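### 3.2 Kitchen layout and the reuse of jars

The households in this part of the study all live in the Virkisau housing blocks, which were built with one standard kitchen plan. Each kitchen has a single run of counter along the outer wall, a sink at the window end, and a tall cupboard by the door. Because the plan is the same in every apartment, differences in how people store dry food can be compared without first correcting for the size or shape of the room. This was the main reason for choosing Virkisau over the older Tomoana district, where few kitchens are alike.

We visited 50 households. Each was asked to keep a storage diary for 9 weeks, noting every time a glass jar or plastic tub that had been bought with food in it was emptied, and what was done with it afterward. Diaries were kept on paper. Two households moved away before the end and their diaries are left out of the tables, although their comments are used where they bear on a point made by others.

The diaries use four headings: washed and kept, washed and given away, recycled, and thrown out. An early version had a fifth heading for jars that were kept but not washed right away. Most people in the trial month of April filled it in and then crossed it out again when the jar was washed, so the heading was dropped. A jar left in the sink overnight is counted under whatever was finally done with it.

Jars were kept far more often than tubs. The reason given most often was the lid. A metal screw lid was trusted to keep out moths and damp, while a snap lid was said to warp in hot water and stop closing. Several people kept a tub only until its lid was lost and then used the tub under a houseplant or for soaking brushes. Size came second. Wide jars that a measuring cup would fit into were kept for flour, rice, and lentils, and narrow ones were kept for a while and then given away.

Where the jars were kept mattered more than we had expected. Households that put clean empty jars on the open counter used them again within the diary period. Those that put them in the tall cupboard often did not, and some were surprised at the end to find how many had built up behind the winter pans. The counter itself is shallow, and anything left standing on it competes with the cutting board and the kettle. Reach is part of this. A tall person can take a jar from the back of the top shelf without moving anything, and a short person has to clear the front row first.

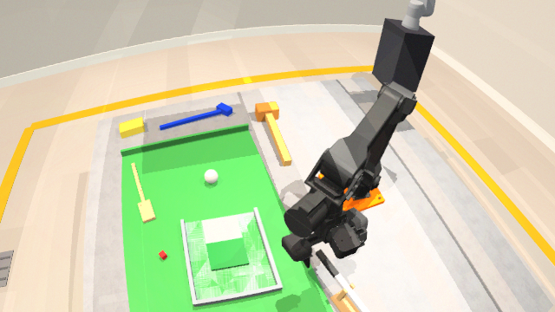
Vol. 9, No. 2

**Figure 2.** Simulated tabletop workspace with an arm and gripper reaching down from the upper right.

In homes with more than one cook, the rule for keeping jars was usually set by one person. Others followed it loosely or asked before throwing a jar away. One woman kept every jar from a brand of pickled beets sold as Lokinano, since the lids all matched and could be swapped, and her sons had learned to sort these from the rest. In another home the father recycled everything on the day it was emptied and the grandmother took jars back out of the bin. Both of them kept entries in the same diary, and 11 of the jars in it appear twice. These were counted once, under the later entry.

Labels were a smaller matter, but they came up in most interviews. Paper labels that floated off in warm water were liked. Plastic film labels with strong glue were not, and a jar that stayed sticky after one wash was likely to be recycled even if its size was useful. Some people used cooking oil and baking soda on the glue. Others turned the sticky side to the wall and kept the jar anyway.

The interviews were carried out by Adoración Iglesias in the homes of the people concerned, nearly always in the kitchen. She asked each person to open the cupboards and talk through what was there before any set questions were put. The diaries contain 111 entries for jars given away, and the interviews help to explain where they went. Most went to relatives who made jam or kept bees. A smaller share was left on the shelf by the mailboxes on the ground floor, where residents of all the blocks put out things that others may take.

Jars taken from that shelf were not recorded when they came in, only when they were next emptied. The diaries therefore say little about how long a jar stays in use across several homes, and Section 3.3 takes up that question with the marked jars handed out through the Rotico grocery.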